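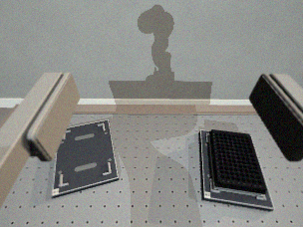
Zlata Onyshchenko
Poultry keeper and household tips writer, Clirkden

Small tips for the feed room and the coop

I keep hens already many years, and most of my mistakes were made with feed and water. These are the habits which stayed with me.

Keep feed off the floor. A sack that stands on concrete takes moisture from below, even in a dry month. Put it on a table or a shelf, and leave a hand of space to the wall.

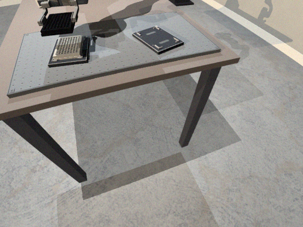 A table with a perforated board on top.

Buy small sacks. One big sack is cheaper, but with six hens the last third becomes stale. I write the month on the sack with a thick marker — March, for example — and I finish the old one before I open the new.

Weigh the grain once. My tin scoop holds 207 grams of wheat when it is level, and 400 grams is two scoops, a little short. After this I do not need the scale every morning.

Clean the drinkers with vinegar. I use 100 milliliters in a bucket of warm water, leave the parts for one hour, then brush and rinse them two times. Do not do it with galvanized drinkers, the vinegar eats the zinc. 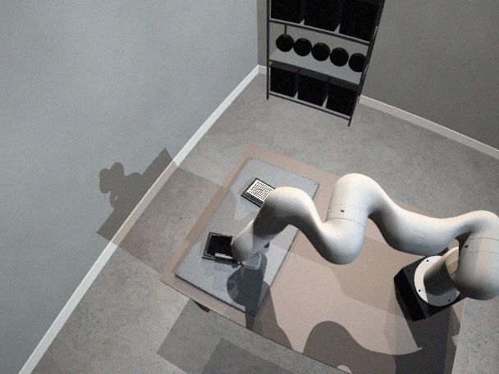
Storing grit and shell

Grit and oyster shell should be in separate tubs with lids. Hens choose by themselves how much they need, so please don't mix them in the feed. My neighbor Vivek Bansal keeps both in old paint buckets from new, never used for paint, and they close very well.

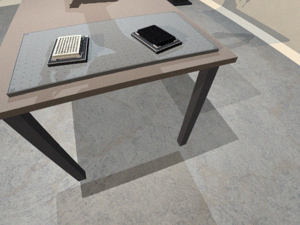
Dust bath in winter

Take a wide low box and fill it with dry sand and sifted soil. Put it under a roof. If the sand makes lumps, spread it on a tray indoors for one night — then break it with your fingers and return it to the box.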